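Review: The Skondano Manuscript Planner, Second Edition
November 2020

The Skondano planner is published by Postow and is intended for writers preparing a novel for submission. It runs to 142 undated pages and is divided into sections for drafting, revision and queries to agents. The reviewer used it over the course of one full revision of a young adult manuscript of 410 pages. 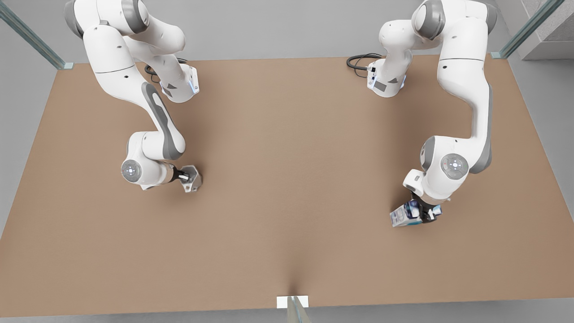
Giuliana Montoya

The revision section is the strongest. Each chapter receives 2 facing pages, with room for plot threads, character notes and a word count. The query log is less satisfactory. It allows 3 lines per agent, and writers who receive detailed replies will need a separate notebook.

The binding lies flat and the paper takes ink well. An index would be welcome in a later edition. The planner is recommended for writers with a complete first draft.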